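Giria head-mount capture kit, July 2022 price list

Strap, camera, charger and 8 hours of storage – what you put on the table is your problem.

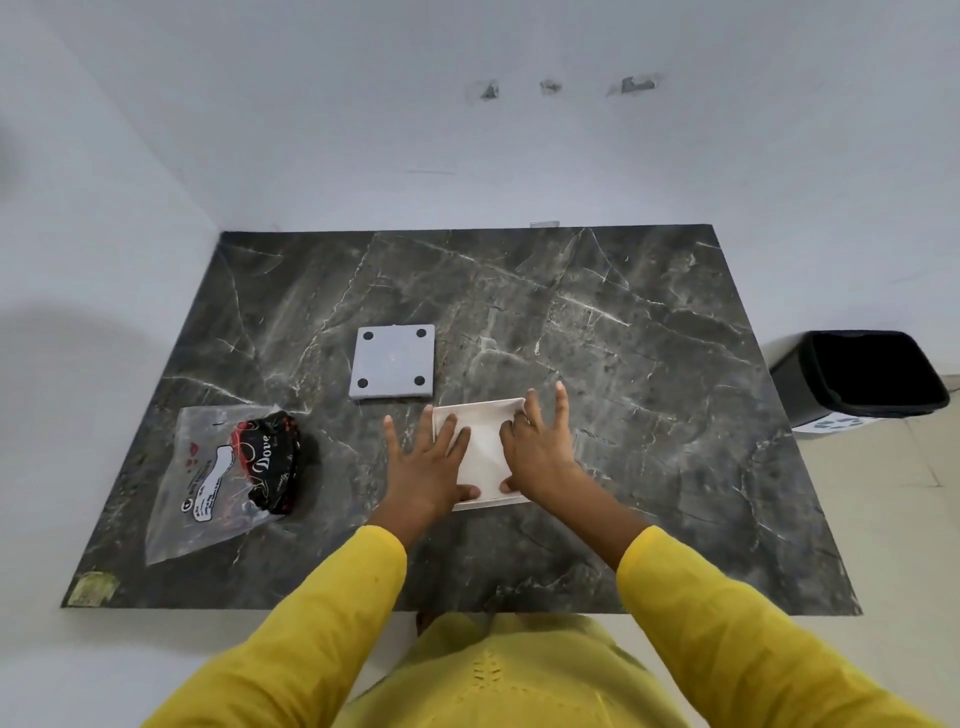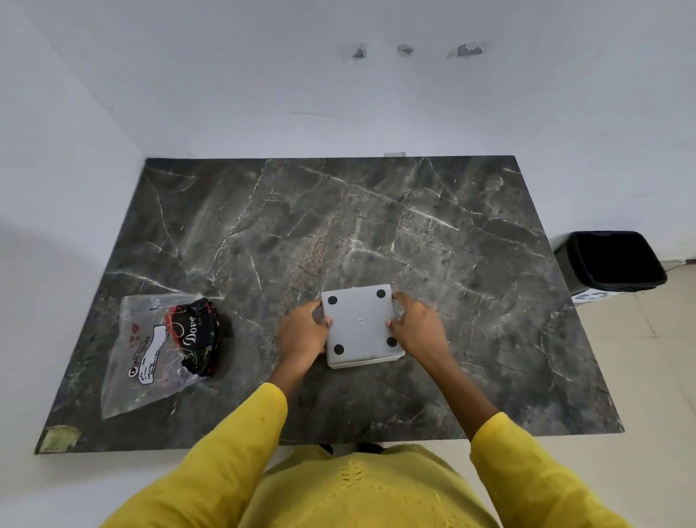 Giria records hand work from the wearer's viewpoint and exports it for arm training. Hands stay in view even with the head tipped well down, as over the upturned square with its four black feet. Weight: 122 g. Hire from 4 days. Ask Seija Harju, who will try to sell you two.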